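Keeping Drinks Where They Belong

The average desk holds one computer and four beverages in varying stages of abandonment. I've ruined a keyboard, a library book and a tax return this way, so consider me qualified. 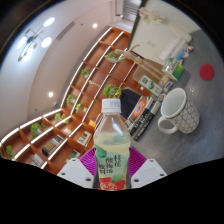
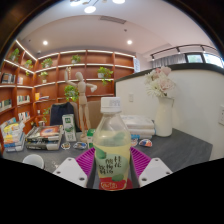 By the Household Desk Editor, Trullville Home Notes

Bottles first. Put the cap back on after every sip. Yes, every one. It takes less time than drying out a keyboard, a job I have now done with rice, a hair dryer and prayer.

Mugs go on the side of your writing hand, a little behind the elbow's usual route. Watch your elbow for a day and you'll learn its habits - mine is a vandal.

For a coffee ring on sealed wood, rub in a dab of plain white toothpaste with a soft cloth, wipe, and check. Try it somewhere hidden first.

Tea stains inside a mug: a spoonful of baking soda, a splash of water, 15 minutes, then scrub. Stubborn ones get another 10.

Sticky soda on a hard floor wants warm water and patience. Lay a wet rag on it, go do something else, and come back before your socks find it.

Old bottles smell. Rinse them the same day, leave the caps off, and don't store 38 of them under the sink "for a project."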